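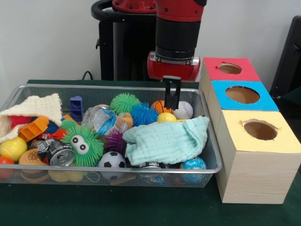 FOR IMMEDIATE RELEASE

Clasden to Add Robotic Sorting at Holloway Returns Center

Sorting staff to move into inspection, repair and station operator roles; no positions to be cut

HOLLOWAY, Dec 21, 2018 - Clasden, a processor of returned and donated household goods, today announced that it will install robotic sorting stations at its Holloway returns center beginning in February. The stations will take over the first sort of mixed small items, a task now done entirely by hand. The company also announced a training program for the employees whose work will change as a result.

The Holloway center receives toys, small textiles and other household items from retail stores and collection points across the region. Goods arrive mixed together, and a single basket may hold balls, soft toys, cloths, empty cans and plastic bottles. Employees on the first sort lift each item out and direct it to resale, cleaning or recycling. The job calls for long periods of standing, repeated reaching and frequent contact with items that are sticky, broken or sharp.

Under the plan, each station will have one robot arm with a two-finger gripper, which picks items one at a time from a wire mesh basket. An employee trained as a station operator will oversee the work, clear items the arm cannot pick up and decide on any item the system does not recognize. The stations were developed with Truvel, an automation firm that has worked with Clasden on the project from the planning stage.

"The first sort is the job our people most often ask to be rotated out of," said Desmond Doucet, director of operations at Clasden. "It is hard on the shoulders and the wrists, and it leaves little room for the judgment our experienced sorters have. We want that judgment used further down the line, where an item is checked, mended or set aside for a buyer."

Two stations will be installed in the first phase. The Holloway center employs 200 people, of whom 60 are assigned to the first sort across all shifts. Clasden has committed that no employee will be laid off, or have base pay reduced, as a result of the installation. Those assigned to the first sort will be offered a place in one of three work areas: station operation, item inspection, or the repair and cleaning room, which will be enlarged to handle a greater share of incoming toys and textiles.

Training will be held during paid hours. The station operator course lasts seven days and covers safe approach to the arm, stopping and restarting the station, basket changes, routine cleaning of the gripper fingers, and the reporting of faults. Employees who complete the course will move to a higher pay grade. Inspection and repair training will be led by current staff of those departments.

"We asked to be involved before the equipment was chosen, and we were," said Myrtle Park, a first-sort lead who served on the employee working group for the project. "People had fair questions about who would be on which shift and what would happen to the older workers. Some of those questions were answered right away. Others took several meetings, and the schedule was changed because of them."

Among the changes requested by the working group were a lower work surface at the operator's side, a stop button within reach of a seated employee, and a written rule that the pace of a station may not be used to measure the performance of the person running it. All three have been adopted. The group will continue to meet through the first phase and will receive the same reports on stoppages and injuries that are given to management.

Mixed household goods remain difficult for automated equipment. Soft cloths fold over other items and hide them, crushed cans and clear bottles are hard for cameras to read, and flexible toys change shape when they are gripped.

"A basket like this is never the same twice," said Tarun Vishwakarma, lead engineer for the project at Truvel. "The arm will handle a large part of it, and the operator will handle the rest. We designed the station on the understanding that a trained person will be standing next to it, and we do not plan to remove that person in a later version."

Software for the stations, known as Hostanano, keeps a record of which kinds of items are passed to the operator. The record will be reviewed by Clasden and Truvel to decide which goods should go to the stations and which should continue to be sorted by hand. Glassware, electrical goods and anything containing a battery will not be sent to the robotic stations during the first phase.

Hand sorting will continue at Holloway alongside the new equipment. Clasden has made no decision on further stations or on installation at its other sites, and any such decision will follow a review of safety, staffing and output with the employee working group.

"Our employees will hear about the next step from us first," said Jalen Ostrowski, head of human resources at Clasden. "That was the agreement at the beginning of this project and it still stands."

Employees with questions about placement or training may speak with their shift lead or with the human resources office at the Holloway center.

About Clasden

Clasden collects, sorts and resells returned and donated household goods on behalf of retailers and community organizations.

About Truvel

Truvel designs and installs sorting and handling equipment for warehouses and recycling facilities.

Media Contact

Dwayne Doucet
Communications Office, Clasden

###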